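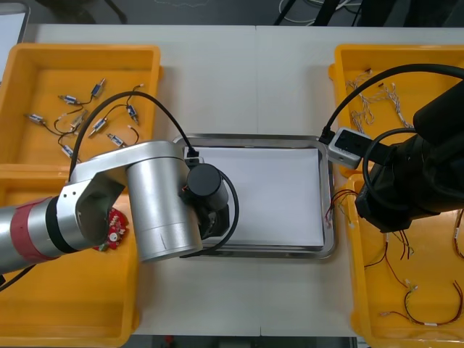

Trilok Rana는 이사 나가는 날 계량기 사진을 찍지 않았다가 두 달 뒤에 다음 세입자의 수도 요금까지 청구받았다고 한다. 고지서에 적힌 기간이 이사 날짜를 걸쳐 있었고, 어디까지가 본인 사용분인지 보여 줄 자료가 없었다. 결국 절반을 부담하는 것으로 합의했다는 댓글이었다. 지난번 보증금 글에 달린 이 댓글에 비슷한 문의가 이어져서 공과금 정산 절차를 따로 정리한다.

검색어를 입력하세요 검색

이사 나가는 날 공과금과 관리비 정산하기

이 글은 월세나 전세로 살던 집에서 나가는 세입자를 기준으로 썼습니다. 집을 팔고 나가는 경우에도 순서는 같고, 상대방이 집주인에서 매수인으로 바뀔 뿐입니다. 예시로 든 숫자는 Skirilau의 Prendmont 주택에서 이사를 나갈 때 적어 둔 값입니다.

준비할 것

- 최근 전기, 수도, 가스 고지서
- 최근 관리비 고지서 (공동주택인 경우)
- 임대차계약서 사본
- 입주할 때 찍은 계량기 사진이 있으면 그것도
- 휴대전화와 메모할 종이
- 손전등. 계량기함 안쪽은 낮에도 어두운 곳이 많습니다.

고지서를 종이로 받지 않는다면 각 요금의 고객번호를 미리 적어 두십시오. 당일에 앱 비밀번호를 찾느라 시간을 보내는 경우가 꽤 있습니다.

1단계. 이사 일주일 전에 연락하기

먼저 관리사무소나 관리업체에 이사 날짜와 시간을 알립니다. 관리업체가 있는 건물이면 중간 정산을 대신해 주기도 합니다. Prendmont는 Gautam이라는 업체가 관리를 맡고 있었고, 이사 당일 오전에 계량기를 확인해서 정산서를 내주는 방식이었습니다. 업체마다 접수 마감이 다르므로 며칠 전까지 신청해야 하는지 물어보십시오.

도시가스는 별도로 예약해야 합니다. 가스레인지를 떼어 가거나 배관을 막아야 하면 기사가 방문해야 하고, 이사가 몰리는 2월에는 원하는 시간에 예약이 안 될 수 있습니다. 전기레인지를 쓰는 집이라도 난방이 가스라면 사용 종료 신청은 해야 합니다.

인터넷과 정수기는 공과금이 아니지만 이때 같이 처리하는 편이 낫습니다. 이전 설치를 할지 해지할지 정하고, 장비 반납 방법을 확인합니다.

2단계. 계량기 위치 확인하기

당일에 처음 찾으면 늦습니다. 전기 계량기는 보통 현관 옆이나 복도의 함 안에 있고, 다가구주택은 건물 바깥벽에 여러 대가 나란히 붙어 있습니다. 수도 계량기는 현관 옆 벽 안쪽이나 마당의 뚜껑 아래에 있습니다. 가스 계량기는 다용도실 또는 외벽에 있습니다.

여러 대가 모여 있을 때는 호수 표시만 믿지 말고 고지서의 계기번호와 계량기 앞면의 번호를 맞춰 봅니다. 오래된 건물에서는 호수 스티커가 바뀌어 붙어 있는 일이 있습니다. 번호가 다르면 관리업체나 집주인에게 바로 알리고, 어느 쪽이 맞는지 답을 문자로 받아 두십시오.

3단계. 당일에 지침 읽고 사진 찍기

짐이 다 나간 다음, 열쇠를 넘기기 직전에 찍습니다. 청소하면서 물을 쓰게 되므로 청소까지 끝난 뒤가 좋습니다.

사진은 계량기마다 두 장이면 됩니다. 한 장은 숫자와 계기번호가 함께 보이게, 다른 한 장은 조금 떨어져서 계량기의 위치를 알 수 있게 찍습니다. 유리에 빛이 반사되면 숫자가 안 보이니 각도를 바꿔 다시 찍습니다.

숫자를 읽는 방법은 이렇습니다.

전기: 화면이 자동으로 넘어가는 전자식은 누적 사용량이 나올 때까지 기다립니다. 시각이나 날짜가 나오는 화면을 잘못 적는 실수가 흔합니다. Prendmont에서는 2,358이 나왔습니다.
수도: 검은색 숫자가 세제곱미터 단위입니다. 빨간색 숫자나 작은 바늘은 소수점 아래라서 정산할 때는 보통 버립니다.
가스: 소수점 앞자리까지만 적습니다. 온수를 틀어 놓은 상태라면 잠근 뒤에 읽습니다.

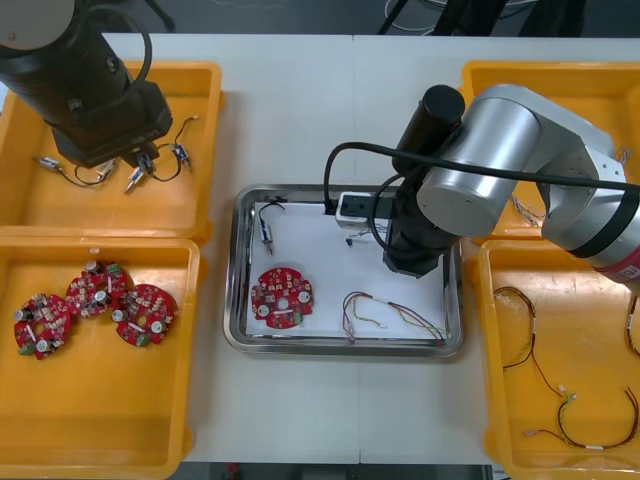 집주인이 이사 당일에 올 수 없으면 정산은 어떻게 하나요?

지침 사진을 문자로 보내고 그 숫자를 기준으로 정산하겠다는 답장을 받으면 됩니다. 통화로만 합의했다면 통화가 끝난 뒤 같은 내용을 문자로 한 번 더 보내 두십시오. 집주인이 다른 사람을 대신 보낼 때도 숫자 확인은 집주인 본인에게 받는 것이 안전합니다.

4단계. 사용량 계산하기

당일 지침에서 지난번 검침 지침을 뺍니다. 지난번 지침은 고지서에 '전월지침' 또는 '당월지침'으로 적혀 있습니다. 필요한 것은 가장 최근 고지서의 당월지침입니다.

전기를 예로 들면 다음과 같습니다.

당일 지침 2,358
최근 고지서의 당월지침 1,761
사용량 597

단위는 kWh입니다. 이 사용량과 고객번호를 전기 요금 고객센터에 알려 주면 이사 당일까지의 요금을 계산해 줍니다. 누진 구간이 있어서 지난달 고지서의 단가를 그대로 곱하면 금액이 맞지 않습니다. 직접 계산한 금액은 참고용으로만 쓰고, 송금은 안내받은 금액으로 하십시오.

수도는 두 달에 한 번 검침하는 지역이 있습니다. 이 경우 마지막 고지서가 생각보다 오래된 것일 수 있으니 검침일을 먼저 봅니다. Skirilau 집의 수도는 사용량이 62세제곱미터로 나왔는데, 한 달치로 보고 누수를 의심했다가 고지서를 다시 보니 한 번 건너뛴 검침분까지 들어 있었습니다.

계량기를 여러 집이 같이 쓰는 건물이라면 계산이 달라집니다. 보통 사람 수나 세대 수로 나누는데, 계약서 특약에 적혀 있으면 그대로 따르고 적혀 있지 않으면 지금까지 내던 방식으로 나눕니다. 이사하는 달에만 다른 방식을 쓰자고 하면 분쟁이 생기기 쉽습니다.

5단계. 관리비 정산하기

아파트나 오피스텔은 관리사무소에서 중간 관리비 정산서를 받습니다. 정산서에서 볼 항목은 아래와 같습니다.

- 정산 기간의 시작일과 종료일
- 공용 관리비가 날짜대로 나뉘었는지
- 이미 자동이체로 나간 달이 다시 들어가 있지 않은지
- 장기수선충당금 납부 내역
- 주차비 등 따로 내던 비용

장기수선충당금은 원래 소유자가 부담하는 돈입니다. 세입자가 관리비에 포함해서 내 왔다면 나갈 때 집주인에게 돌려받을 수 있습니다. 관리사무소에 납부확인서를 요청하면 거주 기간 동안 낸 합계를 뽑아 줍니다. 다만 계약서에 다른 특약이 있는지 먼저 읽어 보십시오. 이런 항목 자체가 없는 소규모 건물도 많습니다.

관리비 예치금은 이름이 비슷하지만 다른 돈입니다. 선수관리비라고도 하고, 처음 소유자가 관리사무소에 맡긴 금액이라 세입자와는 대개 관계가 없습니다. 집을 팔고 나가는 경우에는 매수인에게 받거나 관리사무소에서 돌려받습니다. 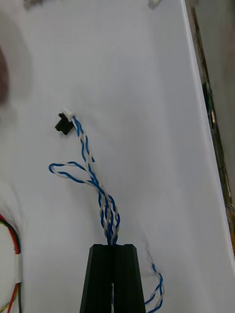

흰 작업대 위, 파란색과 흰색이 꼬인 전선

6단계. 돈을 보내고 기록 남기기

금액이 정해지면 항목별로 따로 송금하는 것이 나중에 찾기 쉽습니다. 보증금에서 빼기로 했다면 어떤 항목에서 얼마를 뺐는지 목록을 만들어 서로 확인합니다. 양식은 따로 없고 아래 정도면 충분합니다.

집 주소와 호수
정산 기준일과 시각
전기 지침, 금액
수도 지침, 금액
가스 지침, 금액
관리비 금액
돌려받을 장기수선충당금
최종 금액
양쪽 이름과 서명

종이로 쓴다면 두 부를 만들어 한 부씩 가집니다. Gautam은 Ollance라는 앱으로 정산서를 보내 주었는데, 계약이 끝나면 로그인이 안 되어서 미리 파일로 내려받아야 했습니다. 앱으로 받는 곳이라면 그날 바로 저장해 두십시오.

7단계. 자동이체와 명의 정리하기

요금을 다 냈어도 자동이체가 살아 있으면 다음 사람의 요금이 내 계좌에서 빠져나갈 수 있습니다. 전기, 수도, 가스, 관리비를 각각 해지합니다. 은행 앱에서 해지하는 것과 요금 회사에 사용 종료를 신청하는 것은 별개라서 둘 다 해야 합니다.

카드로 자동납부를 걸어 둔 경우에는 은행 앱의 자동이체 목록에 나오지 않습니다. 카드사 앱에서 따로 확인하십시오.

해지한 다음 달에 계좌 내역을 한 번 봅니다. 이미 청구가 넘어간 건은 해지 뒤에도 한 번 더 출금될 수 있습니다. 이중으로 나갔다면 영수증과 출금 내역을 함께 보내 환급을 신청합니다.

자주 생기는 문제

고지서가 이사 뒤에 새 주소로 따라오는 경우: 검침일과 정산일을 비교합니다. 정산일 이전 사용분이 들어 있다면 이미 낸 금액을 빼고 청구해 달라고 요청합니다.

당일 지침이 지난 고지서 지침보다 작은 경우: 계량기가 교체되었거나 다른 집 계량기를 읽은 것입니다. 계기번호부터 다시 봅니다. 교체된 것이 맞다면 교체할 때의 철거 지침을 요금 회사에 물어보고 앞뒤 사용량을 더합니다.

계량기함이 잠겨 있는 경우: 열쇠는 관리업체나 집주인에게 있습니다. 위치를 확인하는 2단계에서 미리 열어 달라고 하면 당일에 기다리지 않습니다.

저녁에 이사를 나가는 경우: 고객센터 상담은 보통 오후 6시에 끝납니다. 오전에 임시로 지침을 읽어 상담을 먼저 받고, 열쇠를 넘길 때 다시 찍어서 차이가 크면 집주인과 조정합니다.

새로 들어가는 집에서도 같은 날 같은 방법으로 계량기를 찍어 두십시오. 입주 지침 사진은 나갈 때까지 지우지 말고 계약서 파일과 한 폴더에 보관합니다.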